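The Year I Tried to Make Mead

25 Mar 2023
By Henryk Kurek
Filed under: Drinks, Kitchen Adventures, Family

I should start with the honey, because the honey is how I got into this. My neighbor two doors down, Bogumił Cieślak, keeps bees behind his garage, and last September he had the kind of harvest that makes a man start pressing jars on people. He gave us two, then another two, and then one evening he came up the walk carrying a bucket. An actual bucket with a lid! He set it down on the porch, said "You'll find something to do with it," and was back across the lawn before I could offer him so much as a cup of coffee.

Now, we like honey in our house. We put it in tea and on toast and my wife makes a honey cake at the holidays that I would walk a long way for. But a bucket is a bucket. It sat in the pantry for a week while I thought about it, and every time I went in for rice or onions there it was, looking at me. I have made beer on and off since the kids were small (mostly off, these last few years) and somewhere in the back of my mind I'd always had the idea that mead would be simple. It's honey and water and yeast. How hard could it be?

Well. It isn't hard, exactly. It's slow, and I am not a patient person, and those two facts spent the whole winter getting acquainted.

I got the old gear up from the basement and washed everything twice. The big glass jug was fine. The tubing was not fine and went straight in the trash. I drove out to Gundley, where there's a little homebrew shop in the back half of a hardware store, and bought new tubing, a new airlock, a packet of yeast and a packet of yeast food, and I stood there talking to the young man at the counter for so long that my wife called to ask if I'd had car trouble. He told me to keep the first batch plain. No fruit, no spices, no oak chips. "Learn what the honey tastes like first," he said, and I nodded as if I had every intention of listening.

To be fair to myself, I did listen, for one jug. The plain one went together on a rainy afternoon. I warmed some of the water so the honey would loosen up, stirred until my shoulder complained, topped it up with cold, shook the whole business as hard as I dared, and pitched the yeast. The kitchen smelled wonderful. I put the jug in the hall closet with an old bath towel around it and told everybody in the house not to touch it, and then I touched it myself every hour until bedtime.

By the next morning it was going. If you've never listened to an airlock in a quiet house, I recommend it. Blip. Blip. Blip. Our closet shares a wall with the upstairs bathroom, and for a good while there you could brush your teeth in time to it. 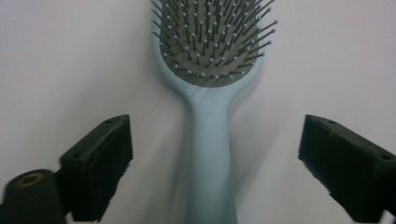

The second jug is where I stopped listening to the young man in Gundley. I had a bag of sour cherries in the freezer from the summer, and I had read something on a message board late at night, the way you do, and I decided that cherry mead was what the family needed at Easter. In went the cherries, pits and all. What I did not do was leave enough room at the top. I know better than that. I have known better than that for years! I'd have scolded anybody else for it.

I'll spare you most of the cleanup. A cherry had plugged the airlock, the pressure had built up behind it, and at some point in the night the stopper went. I came down in my socks and found the closet ceiling spotted dark red, along with two winter coats, the vacuum cleaner, and the box where we keep the wrapping paper. My wife stood behind me in her robe and looked for a long moment and then went and got the camera, which tells you what you need to know about her. The coats came clean. The ceiling got a coat of primer and then a coat of paint and if you know where to look you can still find one pink spot by the hinge.

What was left in the jug I saved, and I fished out the cherries, and I moved both jugs to the basement where they should have been all along.

Then came the waiting. A beer, you can be drinking in a month or so. Mead just sits there. It clears from the top down, very gradually, and you go down with a flashlight and shine it through the glass and try to decide if it's any clearer than it was yesterday. I racked them both off the sediment before Christmas (that's just siphoning it into a clean jug and leaving the sludge behind) and I had a taste of each, of course. The plain one tasted like cough medicine and hot pennies. The cherry one tasted like the plain one had gotten into an argument with a pie. I was pretty low about it, and I said as much to Bogumił when I saw him salting his front steps.

He laughed at me. His uncle used to make the stuff in the old country, and he said that his uncle wouldn't let anyone near a barrel until the child born the same year could walk. "You drank it as a baby," he told me. "What did you expect, it should talk to you?" I've thought of that many times since. I have also thought that his uncle didn't have 8 people coming for Easter dinner and a promise to keep.

So I left it alone. I really did. I put a sheet over both jugs so I couldn't see them, and I stayed out of that corner of the basement for the rest of the winter, apart from one trip for the snow shovel, when I may have lifted the sheet.

Last week I finally took it off for good. The plain one has gone a clear, deep gold, clear enough to read a newspaper headline through, which I did, to show my grandson. I poured a small glass for my wife and a small glass for me and we sat down at the kitchen table with it like it was some sort of ceremony. And the pennies were gone! There was still a bit of heat at the back of the throat, I won't pretend otherwise, but in front of that there was honey, and I mean Bogumił's honey, with that linden flower smell it has, the same smell you get when you open one of his jars. I don't know how it had gotten lost in December or where it had been hiding. I had a second small glass to make sure.

The cherry is another matter. It's a beautiful color. It is also so sour that my wife closed one eye. I've been told I can sweeten it with a bit more honey once I'm certain the yeast is finished, and since I still have a good third of the bucket, I suppose that's what I'll do. There's a stabilizer you're meant to add first so that the whole thing doesn't start up again in the bottle, and after the closet I intend to follow the directions to the letter.

A few things for anybody who wants to try this at home, and I hope you will. Leave room at the top of the jug. Leave more room than that. If you use fruit, put it in a mesh bag, they cost next to nothing and I own 3 of them now. Write down what you did and when you did it, because I was sure I would remember how much honey went in the first jug and I have no idea, which means that the best thing I ever made, I may not be able to make again. And taste it in the winter if you have to, but don't pour it out on account of what you taste.

I bottled the plain one yesterday. It came to fewer bottles than I'd hoped, after the racking and the two small glasses and the glass I carried over to Bogumił in a jelly jar. He held it up to the porch light and sniffed at it for a while and then drank it all down standing up, and asked me if I'd finished with his bucket yet, because he was going to need it back by fall.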